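Celtis community help > Learning from demonstration

Wrist camera only, or add a fixed one? Board insertion results all over the place

Posted 2026-06-15

Hi all, first proper post from me so be gentle! I'm trying to reproduce the board insertion result from the Mushi write-up, where they train a policy on teleoperated demos and it slots circuit cards into a holder. I've got 300 demos so far, all wrist camera, and my policy is lovely right up to the last bit. It gets the card over the slot, dithers, then either goes in or pushes down on the lip of the guide and sits there looking pleased with itself.

My card has a blue plastic handle on it, so the gripper has to pinch the card lower down, and I do wonder if the handle is hiding the bit the policy needs to see. I've tried longer training and a smaller action chunk -- the smaller chunk made it twitchier, if anything.
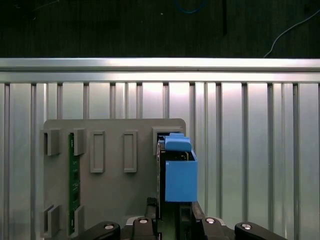
Should I record more demos of the whole task, or only of the last part?

Only the last part, I'd say. Start each one with the card already held just off the slot, a bit crooked, and correct it in. Your approach is fine by the sound of it, so more of those won't teach it much.

Reply 1

We had nearly the same thing at Umham last June. Started with 300 full demos, went up to 900, and the success rate hardly budged (very annoying, my wrists still remember it). Then we added short correction clips and it got a lot better in one evening of retraining. The other thing was force. With pictures alone the policy can't tell "touching the lip" from "going in", so we fed in the gripper current as well. Crude, but it helped. I'd do the clips first as they're cheap.

Reply 2

Second camera, off to the side. Sorted mine.

Reply 3

Not sure I agree with the above -- a side camera is great until somebody knocks it and then you've lost the lot. I'm on a Grelex arm, wrist view only, and get up to 9 out of 11 on boards it has trained on. Much worse on new ones, mind. Also check your frame timing! Mine was lagging behind the joint readings and I blamed the model for weeks.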